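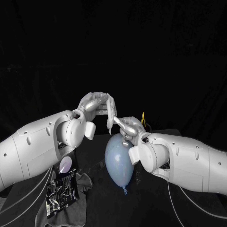 Crumpled strip, blue balloon underneath

Getting creases out of thin strips for balloon tails?
Posted by landeg11 in Parties and Decorating

Doing the balloons for the summer do at Landeg hall in July. Idea is a blue balloon with a long pale strip hanging off it, sort of like a kite tail. Trouble is the strips have gone limp and creased all over, folded in on themselves at the top and down to a thin little point at the bottom. They came in a bag from a clear-out at Fleston with no label so I dont know if it's paper or some sort of plastic or fabric. Bag says 500 on it in pen, no idea if thats right.

Can I iron them? Or is there a way to flatten a lot at once. And what do you tie them on with, tape keeps lifting. Setting up from 6 in the evening so not loads of time on the night.

gustmont_bunting
DON'T iron till you know what it is!! Plastic will stick to the iron and you'll be scraping it off for a week. Ask me how I know.

Test one first. Wet a corner and pull it. Tissue or crepe goes to mush or the colour shifts, plastic just sits there with water beaded on it, fabric soaks it up and stays in one piece.

If it's fabric - iron on cool, tea towel over the top. Paper - no water, no steam, lay them flat between two sheets of lining paper and put something heavy on overnight. Big books, a tray with tins on. Plastic I'd hang up somewhere warm with a peg on the end and let it drop by itself. Not near a heater though.

For tying on, forget tape. Blow up the balloon, knot it, then thin ribbon round the neck under the knot, catch the top of the strip in the same loop and pull tight. Leave the strip bunched where it's tied, looks better than flat and you wont see the creases up there anyway.

Keep the tails shortish if they're air filled. Helium ones, weigh a strip before you go mad, a long tail can drag a small balloon down.

millico1292
just leave them crumpled?? twist them a bit more on purpose and it looks like you meant it. we did that for a 40th, fine

landeg11
Thanks both. Wet corner test done, it's fabric of some kind. Got a few under a tea towel now on cool and will do the rest tommorow. Ribbon is a good shout, have a reel of white somewhere.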